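What Is Inside a Computer?

A desktop computer looks like a plain box from the outside. The box is called a case, or a tower. Take off the side panel and you will find a lot of separate parts. Each one has its own job.

The biggest part is the motherboard. It is a flat board, often green, and the other parts connect to it. Thin lines of metal on the board carry signals from place to place.

The processor, or CPU, follows the instructions in a program. It sits in a holder called a socket. Memory goes in long, narrow slots close by. Memory holds the things the computer is using right now, and it is cleared when the power goes off.

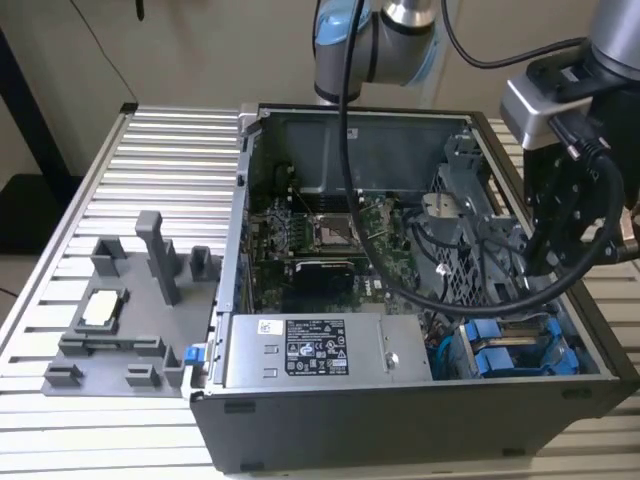 An open computer tower lying on its side. The silver box along the lower edge is the power supply. The CPU socket is empty.

The power supply takes electricity from the wall and changes it into the kind the parts can use. Many power supplies have a label with small print and safety symbols. Never open one up, even when it is unplugged.

A graphics card works out what to show on the screen. It fits into a long slot on the motherboard.

Drives keep your files, games and pictures when the computer is off. Some cases have pull-out holders for drives, called caddies. They may have colored plastic handles.

Words to know

Case: the outer box of a computer
Socket: the holder for the CPU
Slot: a narrow opening that a card or memory fits into
Caddy: a holder for a drive

Ask an adult before you take the cover off any computer.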